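Home | Notebook | Rooms | Archive
Filed under: Workshop log, room setup

Apr 7, 2018
Table and lighting check before the Zasov layout. Curved white table stays where it is – the grommet on the left side is the fixed point for cabling. 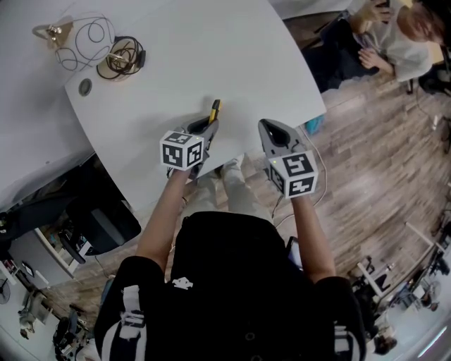

Curved table, cables still to be sorted.

Black cables to be separated and coiled. Small lamp with the gold-toned shade stays in the room until Yi-an has picked a position. Ceiling tubes are not to be used for the color check.

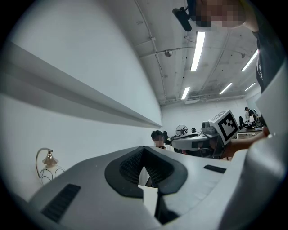 To do
- Label both ends of each cable.
- Ask Raed for 2 lamps, 4000 K.

Comments
Chae-won Hyun: Labels are in the Maleck drawer.
Raed Atallah: Lamps ordered, due in July.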